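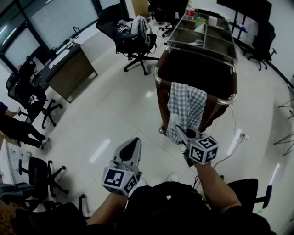 Titmont, 24/12/2018

Omier estate - anyone had the clutch judder?

VilleK
Right, I've had my Omier for 4 months now and I'm properly fond of it, but it's started juddering when I pull away in first. Only on a hill, and only for the first few minutes of a drive. The garage in Titmont (the one by the roundabout, not the dealer) took it round the block and said it felt fine to them. Well yes, it would, the block is flat! Has anyone else had this or am I riding the pedal without noticing?

Replies: 6

yen_driver
Mine did the same from October onwards. I changed nothing and it's no worse. I'd leave it alone and enjoy the car.

Venla Oksanen
I wouldn't leave it, sorry. I had an Omier before the Yen and ignored a judder just like that, and I ended up paying for a clutch AND a flywheel. Ask them to check the engine mounts first, mine were shot and that's a much cheaper job. Get them to do it on a proper slope too - there's that steep lane behind the station.

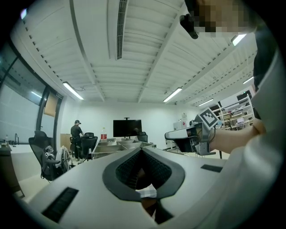

Anyway the mounts on mine took a morning to swap and the gear lever stopped shaking at idle as well, so have a look at yours with the engine running. If it's wobbling about like a jelly, there's your answer.

yen_driver
With respect Venla, one bad clutch doesn't mean they all go. They're just a bit grabby when cold. My brother's has done 59 thousand on the original.

Venla Oksanen
And mine didn't! He asked, I answered :)

konadine_fan
Sell it and get a Konadine. Auto box, no clutch pedal, no judder.

VilleK
Not helpful konadine_fan, I've seen what they want for the automatic. Had a look at the lever this morning and it does wobble a fair bit, more than I'd noticed with the radio on. I've rung the garage and they can't fit me in for 2 weeks, so it's gentle starts and the long way round to work until then. Will post what they say about the mounts.

Ville Keskinen

3 shares | 6 comments

Contact us | Forum rules | © Titmont Motor Forum | Back to top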